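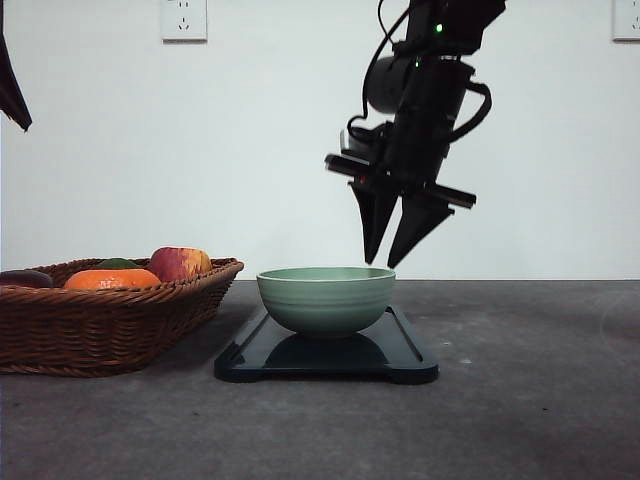

Skirham's soup lunch is back, and it has outgrown the church hall

Thursday, November 20, 2025

The Skirham soup lunch has moved to the old corn hall on Gandley Street, and if the first sitting is anything to go by, it should have gone there years ago. The queue went down the steps and past the chemist's before the doors were even open, and it was a cheerful queue too, full of people comparing notes on leeks.

For anyone new to the town, the lunch works like this. Local cooks each make one big pot of soup. You pay at the door, pick up a bowl and a spoon, and go round the pots until you are full or the pots are empty. Bread is included. All the money goes towards keeping the town's lending kitchen open, where anyone can borrow a jam pan, a fish kettle or a set of cake tins for the price of a phone call (and a promise to wash them).

This year's takings came to £2,225, which is the best the lunch has ever done by a very long way. Last year it made £626, and everyone was pleased with that!

The bigger room made the difference. The church hall could seat only a few dozen at a time, with coats piled on the piano and people eating in the porch. The corn hall has long windows, a proper serving hatch and enough floor for the pushchairs, and some 300 people came through during the afternoon. Several went round twice, and one table near the stage stayed put from opening time until the chairs were being stacked around them.
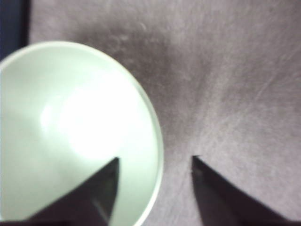
There was plenty to try. The pea and mint had gone within the hour, as it does every year, and the smoked haddock was close behind. A peanut and sweet potato soup, thick enough to stand a spoon in and with a good slow heat to it, had people going back to ask for the recipe. Then there was a beetroot one with caraway, which stained a fair number of cuffs and was worth it, and a plain chicken broth with tiny dumplings that the children found first and guarded fiercely.

The bread came from Lamrani, the bakery by the station, which baked through the night and sent up seeded rolls, flat loaves with cumin and a tray of semolina bread that was still warm when it was sliced. If you have only ever bought your lunchtime sandwich there, do go in early one morning and ask for the semolina. It makes wonderful toast on the second day.

Heritico, the town's local history group, had the side room for the afternoon and filled it with old Skirham menus, ration-time recipe cards and market bills. The best thing on show was a school dinner list from a very cold winter, with turnip on it in one form or another every single day. Visitors were invited to write down a family recipe and leave it with the group, and the box was so full by closing time that the lid would not shut — so a small Skirham cookbook now looks likely. Soups first, then puddings, if the group gets its way.

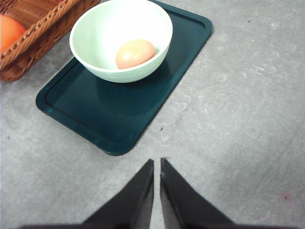
Yakubu Idahosa said he had brought his neighbours along expecting to stay for half an hour, and they had all ended up staying until the washing-up. "I have lived in Skirham a long time and I talked to more people over one bowl of lentil soup than I usually do in a month," he said. "My only complaint is that I never got near the haddock."

He may get another chance. The hall has been booked again for March, when the plan is a spring lunch with lighter soups, green herbs and, if the weather is kind, tables out in the yard behind. Cooks who would like to make a pot can put their names down at the lending kitchen from next week. You don't need any experience of cooking for crowds, and the kitchen will lend you a pan that is big enough. Help with lifting it is also available, and after this year's climb up the corn hall steps that was very welcome news.

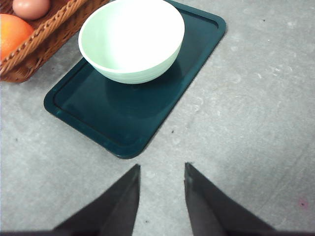 Entry will stay at the same price, with under-fives eating free. The organisers are asking for more vegetarian pots this time, and at least 2 made without any dairy, after those ran out early. Each pot will have a card next to it listing everything that has gone in, written large enough to read without your glasses.

A few things were left behind in the corn hall and are waiting to be claimed: a child's red mitten, a tartan scarf, a very good ladle and one walking stick with a brass end. They are on the shelf just inside the lending kitchen door. The kitchen is open every weekday morning and has also had a fresh delivery of jam jars, free to anyone who brings a bag to carry them in.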